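Chapter 4: Sorting With Two Arms

By the time you reach this chapter, your club has a pair of arms that move when they are told to, and I hope you have stopped holding your breath each time. Now we give them a job - clearing drink cans into colored cups.

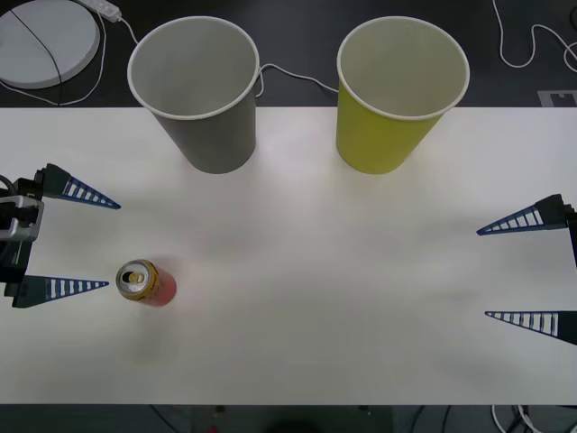

The Nusora club spent most of June on this one task, and their notebook runs to 64 pages. Read it slowly, please, and copy their habit of writing down the failures too.
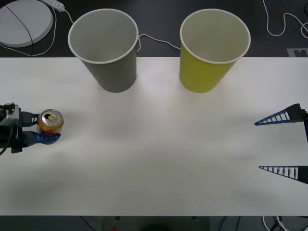

Suryani Simanjuntak: We always wanted to start with the code. Start with the cups. Move one an inch and you learn plenty.

I'd add that you should pick who calls "stop" before anyone powers up, and let that person sit close to the switch.
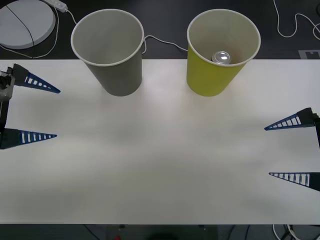 Plan on two or three meetings for the exercises, more if your group likes to talk (ours certainly did!). 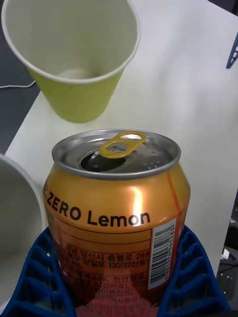 4.1 Choosing a Grip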